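Bedroom Bench (gripper comparison)

The Bedroom Bench is a simulated test room used for comparing robot grippers, arms, cameras and controllers on household jobs. It was put together at Flundmont by Mihret Worku and Védís Kárason, first run in October, and has been revised since. Not to be confused with the Inen kitchen set, which shares the scoring script but none of the furniture.

Overview

Two-armed robot, one furnished bedroom, fixed list of tasks. Each controller gets the same start poses and the same time limit. Runs are scored on grasp, lift and placement, plus a seperate score for collisions. The current list has 40 tasks. Some are one-arm jobs, some need both.

Room layout

Bed with a dark headboard, two pillows, blue blanket. Light wooden desk to the right of it, with a mug and a few smaller things on top. Wood floor, grid-pattern rug on the left. Dark walls, one framed picture. The overview camera looks down steeply over the robot's own body, so a good part of the view is always lost to the robot itself - a known complaint. In the rod task one arm holds a long thin rod while the other works over the desk. 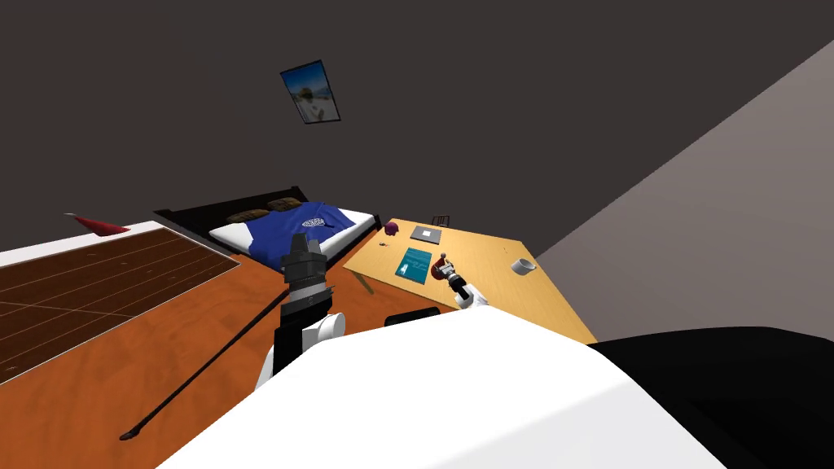
Hardware models

Both arms are the same Tekleab model, black and white segments. Grippers are swapped in software. Two are supported at present:

Prustex P2 - two tapered fingers, parallel stroke, dark boxy housing. Default.

Tekleab soft pad - same housing, wider pads, slower to close. Added after the first round of tests.

A three-finger hand was tried early on and dropped. Contact model too unstable, simulation ran at a crawl. Kárason's notes say it may come back.

Cameras

One overview camera and one wrist camera per arm. The wrist view looks along the gripper from above and behind, with the housing across the bottom and the fingers pointing up into the view. Mount angle is the setting most often argued over. Too shallow and the housing eats up the view, too steep and the fingertips go out of sight at full opening. The default is a compromise and Worku has called it "fine, not good".

Open-finger frames are used for the calibration check. Fingers apart, nothing between them, plain surface behind if possible. 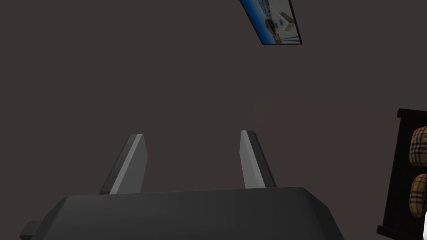
Calibration compares the fingertip positions on screen with the ones the controller reports. If they are more than 2 pixels apart the run is thrown out. Most failures at this stage come from the wrist joint offset and not from the camera. Fix is to re-home the arm and load the offset file again, in that order. The other way round gives a silent error - old bug, still open.

Lighting is kept low on purpose. Controllers tuned on bright scenes tend to lose the finger edges against dark walls, and the bench was meant to show that up.

Object set

Objects are grouped by shape: flat, boxy, round, tapered, soft. The tapered group is the hardest. A cone held near its narrow end gives the fingers very little to close on, and any tilt sends it sliding. It also blocks the wrist camera. The red polka-dot cone is the usual pick for this group, wide enough at the far end to hide much of what lies beyond it.

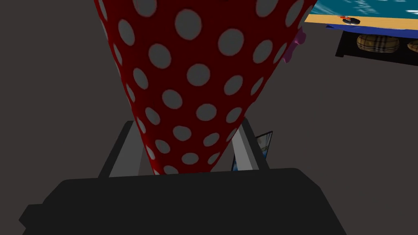
Controllers that lean on the wrist camera alone do worst here, for the plain reason that the target fills the view. Switching to the overview camera for the approach helps some. Switching back for the final close is where it tends to go wrong, the hand-over between views takes a moment and the arm keeps drifting. A patch that freezes the arm during hand-over was merged on Sun 18 February. Slower, fewer drops.

Results

In the last full comparison 281 runs were kept after calibration checks. The P2 did better on flat and boxy objects, the soft pad on round and soft ones. On tapered objects niether did well. The soft pad managed 13 clean placements in that group, the P2 fewer. Controller choice mattered more than gripper choice for the two-arm tasks, the rod task above all.

Criticism

Main objection is that one room is not enough. Same walls, same bed, same desk, so a controller can get good at the room without getting good at grasping. Worku and Kárason accept this and have a second layout planned. Friction values for fabric have also been questioned - they were copied over from the Inen set without new tests.

See also

Inen kitchen set
Wrist camera calibration
Parallel gripper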